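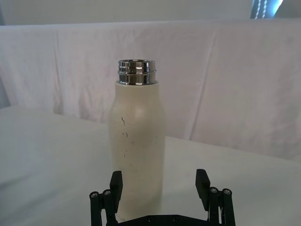
Flerketcombe Water Hardness Readings
Data card, second release

Summary

The set holds 2330 tap water readings taken from homes and small businesses in Flerketcombe and the two villages upstream of it, Fliditau and Cimen. Each reading gives total hardness, pH, conductivity and temperature at the tap. The set was put together to test whether hardness in the valley varies by supply line or by season. It is published as plain CSV with no index file.

Contents

readings.csv – one row per reading
sites.csv – one row per sampling site, keyed by site_id
lines.csv – supply line names and the pumping station that feeds each
notes.txt – free-text remarks from collectors, lightly edited
convert.py – unit conversion, Python 3.8 or later, standard library only

Fields in readings.csv

site_id: four-character code. Matches sites.csv.
month: integer, 1 to 12. Day of month was recorded but is withheld, see Privacy.
hour: local time, 24-hour clock, rounded down.
hardness: mg/L as calcium carbonate. Integer.
ph: one decimal place.
cond: microsiemens per centimeter at 25 degrees C, compensated by the meter.
temp: degrees C at the tap after flushing.
softener: y, n or u. The value u means the resident did not know.
flag: empty, or one of the codes listed below.

Collection

Collectors let the cold kitchen tap run for two minutes, rinsed the sample bottle three times with the same water and filled it to the shoulder. Temperature, pH and conductivity were read on site. Hardness was measured by EDTA titration at the Cimen bench within 8 hours of sampling. Samples that missed that limit carry the flag L and should be left out of any comparison between supply lines.

The pH meters were calibrated every Monday with pH 4 and pH 7 buffers. Joanne Nuttall ran the bench and did all of the titrations in the first release. Graham Clegg did most of those added in the second.

Flag codes

L: late titration
S: reading taken downstream of a softener
R: repeat of an earlier reading at the same site
T: temperature missing or not trusted

A row may carry more than one code. Codes are joined without a separator, for example LS.

Known problems

Conductivity is capped at 2000 in rows from the older meter, which had a fixed upper range. Only softened samples are affected. The cap is not flagged.

August is thin at Fliditau. Two of the regular sites were closed for most of the month and were not replaced.

The Doãn line was renamed partway through collection. Both names appear in notes.txt, but lines.csv uses Doãn throughout. The file is UTF-8, and spreadsheet programs that assume another encoding will garble the name. Import it with the encoding set by hand.

Site codes beginning with F are shared by Flerketcombe and Fliditau. Use the village column in sites.csv to separate them.

Privacy

Street addresses were removed. Sites are placed by supply line and village only.

Changes since the first release

Added the softener column. Corrected a unit error in cond that affected one meter. Removed duplicate rows reported by Khadija Tawfik.

Contacts

Data and corrections: Yvonne Furnival
Conversion script: Gemma Entwistle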